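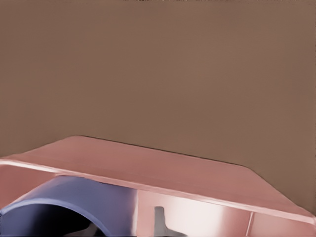
Pink block, brown wall behind. Computer render.

Walk-through checklist, Tirgate foam and coatings plant
Wed 24 August
Walked by: Abdelkrim Kamel
Copy to: Zodwa Nel, Skovport office

Hi Zodwa, same form as last time, with my comments typed in under each line because you said you couldn't read my handwriting (fair enough!). I started at the loading dock and finished at the mixing room, so the order is a bit different from the printed sheet.

1. Dock doors and ramps – OK
Both doors run up and down fine. The yellow paint on the ramp edge is getting thin again and I'd love to see it redone before the weather turns.

2. Drum storage – NEEDS WORK
I found drum 674 with its label half peeled off. The batch sheet hanging on the rack matched, so I know what's in it, but the next person might not bother to look. I asked the day crew to relabel it and they had a new one on before I left the bay. Spill tray under the rack is clean.

3. Spill kits – NEEDS WORK
The one by the dock is full. The one by the Surby line is short on absorbent pads and somebody has been keeping work gloves in it. Nice gloves, wrong place. Please order pads.

4. Eyewash and shower – OK
Ran both. Water came up clear and I got my shoes soaked, as usual. Weekly tag is signed.

5. Surby pouring line – OK with a note
Guards on, emergency stops tested at both ends and the line stopped right away each time. My note is about the hose on the resin side, which rubs on the bracket when the head swings over. No leak, just a shiny spot on the cover. I'd like a sleeve on it by September.

6. Saber cutting table – STOPPED, then OK
The blade cover switch was sticking, so I had them shut it down. Maintenance swapped the switch and I tried it 5 times afterward with no trouble. Thanks to the guys for not grumbling too loudly about it! The old switch is in a bag on your desk if you want to send it back to the supplier.

7. Mixing room air – OK
Fans on, filters changed, gauge in the green. The door still doesn't close by itself – I wrote that up last time too. Can we get a real closer on it instead of the wedge and the handwritten sign?

8. Respirators and gloves – OK
Two people were due for a new fit test and both are booked. Cartridges are dated. Plenty of gloves in medium, hardly any in large, and most of that crew wears large.

9. Exits and extinguishers – NEEDS WORK
Extinguishers are all tagged. A pallet of offcuts was parked across the marked lane by the east exit. It got moved while I stood there, but I'd say the lane needs a rail.

Open items for you: pads, hose sleeve, door closer, large gloves, rail at the east exit. I'll check the pallet lane again on my next round and call you about the closer.

Abdelkrim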